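A Morning at the Maninholm Mill Open House

I have been meaning to write this up since November, and my notes have been sitting in a coat pocket the whole time, so forgive me if a few details have gone soft around the edges. The Bundunero mill in Maninholm opens its doors once a year, and after missing it two years in a row (once for snow, once for a wedding) I finally got there. I bought my first Bundunero dish towel at a church sale when I was just out of school, and I still have it, so you can imagine I was in a pretty good mood before I even found a parking spot.

Getting there

Take the river road out of Faulkner and don't trust the sign that says the bridge is closed. It was open when I went, and the woman at the gas station told me the sign has been up since spring. Parking is in the gravel lot behind the loading docks. The doors opened at 7 in the morning, which sounded awful to me when I read it on the flyer, but the early tours are the ones to get. The looms are all going then, and by late morning they start shutting down the line for lunch.

There was coffee and a tray of cinnamon buns in the front hall, and a rack of loaner earplugs. Take the earplugs! I thought I would be fine without them and went back for a pair before we were halfway down the first aisle.

The weaving floor

We went around in a group of 6, mostly people from the area, plus a couple who had driven a long way because they collect old tablecloths. Our guide had worked the floor for most of her life before she moved over to the office, and she talked to the machines a little as she passed them, the way you might talk to a cow. She showed us how a broken thread stops the whole loom, and how the weaver finds the loose end and ties it back in with a knot so small I couldn't see it even when she held the cloth under my nose. I tried to tie one myself. Mine looked like a raisin.

The noise is really something, and so is the smell - warm oil and lint, with a bit of wet cardboard from somewhere. What I liked best was the old pattern room up the back stairs, where they keep the punched cards for designs that haven't been made in ages. There was one with pears on it that I would buy tomorrow if they ever brought it back. I said so on the comment card, twice.

The cleaning cloth side of the business

I'll admit I was less excited about this part, being a cotton person. But the mill makes a good share of its living these days from microfiber, sold under the Flundico name, and our guide was firm that without it there would be no dish towels at all. The yarn comes in on cones already made, and it is finer than anything I had ever handled. She passed around a few finished cloths and had us drag a dry thumb across them, and it does catch on your skin in a funny way that I am not sure I enjoy. The collectors' wives and husbands among us (I am both married to one and becoming one) asked how to wash them, and the answer is warm water, no fabric softener, and never in with the bath towels, as they will pick up every bit of fluff in the load.

I came home with a pack of 4 all the same. I've used them on the bathroom mirror and the car windows, and I am coming around. 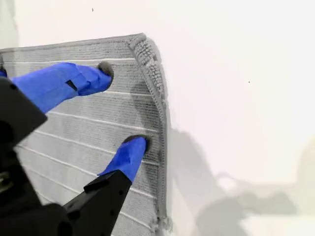

The shop and lunch

The factory shop is one long room next to the dye house, and it gets crowded fast. Seconds are in the bins along the back wall, and most of them have flaws you would have to hunt for. I found 3 huck towels with a slightly wandering stripe and a table runner in a mustard color that my sister has already claimed. Bring cash if you can, as the card reader was having a bad day and the line went clear out the door.

Lunch was soup and rolls in the old boiler house. You sit at long tables with whoever happens to be there, and I ended up next to a retired school bus driver who used to bring classes to the mill and knew more about bobbins than I ever will. The split pea was very good. The tomato was a little thin, but I was hungry and had seconds.

If you go

Wear flat shoes, as the stairs to the pattern room are steep and worn down in the middle. Leave scarves and long necklaces in the car. The tour is free, but they do ask you to sign up ahead, and the early slots fill first. Small children are welcome in the shop and the boiler house, though not on the weaving floor.

I plan to go back next year with my sister, who says she only wants to look. We'll take her car, it has the bigger trunk.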